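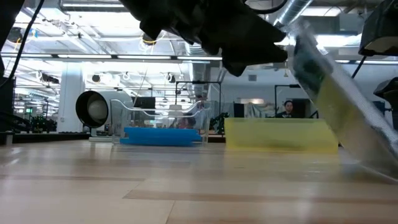 July, bench log, evening

Second block with the Riis fingers on the left arm. Started at 9:40 after the controller update and stopped when the light on the window side got too low to compare anything with the morning runs. The Folport gripper body is unchanged. Same flange, same cable, same wrist camera mount. Only the fingers and the force limit moved today.

Plan was 60 picks per finger set: clear containers, colored bins, the flat blue pieces. Got 60 with the Riis set and 56 with the old Orkier pads before the left pad started peeling at its base. I am not going to glue it and pretend the last four are equivalent. 56 goes in the sheet.

Clear containers first, because they were the reason for the swap. Orkier pads hold them well once closed, but the pads are thick and the approach has to be wide, so with two containers close together the arm nudges the neighbor before it grips the target. Riis fingers are narrow at the tip and go in between without contact. The price is that a tall container held high on the wall rotates in the grip when the arm changes direction. The tilt settles if I wait. It does not settle if the next waypoint is close, and then the container arrives at the bin leaning and the lower corner touches the table before the controller thinks it should.

Dropped the transfer speed one step. Tilt smaller, still present. Dropped the grip height by one finger width. Much better, but then the fingertips reach below the rim of the yellow bin at release and the opening stroke pushes on the bin wall. So grip height and bin height are coupled, and I should have seen that before writing the waypoints as constants.

Force limit: the default is too high for thin-walled plastic with narrow tips. At default the wall bows inward and springs back on release, which throws the container a little to one side. Three settings lower it stops bowing. Four lower it slips. That leaves one usable setting with very little room on either side, and I do not like it. The Orkier pads had a wide usable band on the same containers. Marked this in red for Þórey.

Camera notes

Ran the wrist camera and the fixed camera together all day. Gulia is recording both streams now without dropping, after I moved the wrist camera to its own port. The timestamps still drift apart over a long session. Restarting the recorder between blocks resets it, so that is the procedure until someone fixes it.

Fixed camera, low position: sees the side of the grip and the angle of the object, which is what I need for the tilt problem. Bad at depth along the table. Ceiling lights reflect off the tabletop and wash out the middle, and a clear tray in that area is hard to segment. Fast transfers blur. I shortened the exposure once and the background went dark enough to stop the room from confusing the detector, so the shorter setting stays. Anyone walking behind the bench still produces false detections through the clear tray.

Wrist camera: sees both fingertips and the gap between them with the gripper open, which makes the centering check simple. Draw a line between the tips, take the midpoint, compare with the target. The right tip sits slightly lower in the view than the left. I checked the fingers against each other on the flat plate and they are the same length, so it is the mount. Put the offset into the config and left the mount alone, as loosening it would invalidate the calibration from this morning.

The lower part of the wrist view is lost to the gripper body across nearly the full width. Sorcha wants the camera tilted up to recover it. I want it left where it is until the comparison is finished — two changes at once and the numbers mean nothing. We agreed on finishing first.

Segmentation on the bare wood is worse than I expected. The detector treats the darker plank section on the right as a separate object when the confidence threshold is low. Raised the threshold, and then it misses the edge of the clear container and keeps only the blue inside it. Ended with two thresholds, one for colored items and one for clear. Ugly, but it held for the rest of the block.
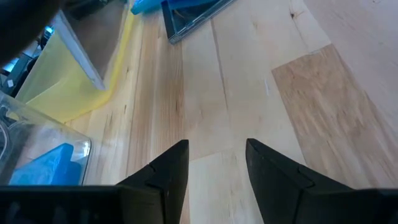
Left for tomorrow

New pad for the Orkier set, then repeat the last four picks and see whether they belong with the 56 or need a full rerun.

Grip height as a parameter read from the bin type, with the constants removed from the waypoint file.

Force sweep on the Riis fingers in half steps, 10 picks each, clear containers only. If the usable band is still one setting wide, ask Þórey about a thin silicone sleeve on the tips before we order a second pair.

Flat blue pieces: Riis picks them off the table when the edge is free and fails when the piece lies flush against a tray wall. Orkier fails at both. Worth a separate run with a tilted approach, low priority.

Controller: the update changed the default deceleration and the release notes do not mention it. Compared the two profiles after lunch. Part of the tilt may come from that. Roll back on the left arm only and repeat one short block before touching anything else.

Sorcha has the bench until 11, I take it after.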